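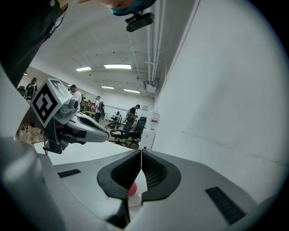 Lakstead Workshops > Building > Shared rooms > Inspections

Shared room inspection: tables, floor, cables, small objects
Sheet 3146, with comments. Walked on 12/05/2020.

Tick, cross or n/a. Comments are welcome where they say more than "fine". The last inspector wrote "fine" 30 times in a row and I don't believe a word of it.

TABLES

1. Table tops clean and free of sticky patches. TICK.
Comment: White tops show everything, which was the argument for buying them and is now the argument against.

2. Tables stand level and don't rock. CROSS.
Comment: The one by the door rocks. It has a folded beer mat under one leg, recorded on the October sheet as a temporary measure. The mat is holding up better than the leg.

3. Nothing left on the table at the wall end. CROSS.
Comment: Small red thing, possibly a bottle cap. The wall end collects these. Whoever uses the table next should put it in the bin or, if it turns out to matter to somebody, in the tray marked Odds.

4. Edges sound, no splinters or lifted trim. TICK.

SMALL ROUND OBJECTS

5. Balls, beads, marbles and the like kept in a lidded tub when not in use. CROSS.
Comment: The tub is there. The lid is doing service as a saucer. A small ball on a hard floor is a fall waiting for a foot, and we have had one already (entry 3507 in the accident book, bruised elbow, bruised pride).

6. Balls in use on a table sit on a base or in a dish. TICK.
Comment: Little red ball on a white base, good. I would like this to catch on.

7. Floor under the tables checked for strays at the end of the day. CROSS.
Comment: I checked. Two beads, a raisin, and something I have decided was also a raisin.

CABLES AND SOCKETS

8. No cable crosses a walkway. TICK.

9. Cables hanging near a table kept short or clipped up. CROSS.
Comment: Clips were ordered from Gidska. Roughly half have arrived, in a size suited to garden hose. Until the rest come, loop the slack and tie it.

10. Extension leads not plugged into other extension leads. TICK.
Comment: Only after I unplugged one. I have ticked the room as I left it. Make of that what you like.

11. Vents on all equipment left uncovered. TICK.
Comment: Coats go on the hooks. There are 8 hooks. I have never seen more than three in use, while the heater by the window is dressed for winter.

PEOPLE AND WHAT THEY WEAR

12. Straps, lanyards and headbands fastened, no loose ends over the work. TICK.

13. Anything worn on the head checked for a firm fit before leaning over a table. TICK.
Comment: Lean forward, nod twice, lean back. It looks daft and takes four seconds.

14. Long sleeves rolled or close at the wrist. N/A.
Comment: The form says "where reasonable". The form does not say who decides. Left for the next revision.

15. Drinks kept off the working tables. CROSS.
Comment: A ring mark by the sink, on the shelf with the sign saying no drinks. It was on the sign, in fact.

EXITS AND LIGHT

16. Door opens fully. TICK.
Comment: Once the Workurska boxes were moved. They are now in the corridor, where they will fail a different sheet.

17. Fire notice readable. TICK.
Comment: Readable, yes. It still gives the assembly point as the old Odukoya car park, which has had a fence round it since last year. New notice requested, again.

18. All lights working. CROSS.
Comment: One tube flickers, only when looked at directly.

TO DO BEFORE THE NEXT WALK

Repair the table leg and retire the beer mat.
Return the lid to the tub and wash it first.
Chase Gidska for clips of a human size.
Replace fire notice.
Find a home for the boxes that is neither a doorway nor a corridor.

Items 3 and 7 can be closed by anyone with a dustpan. Initial the sheet when done and hang it back on the nail.

Filed under: Checklists, Shared rooms, Trips and slips

Contact the building office | © Lakstead Workshops | Back to top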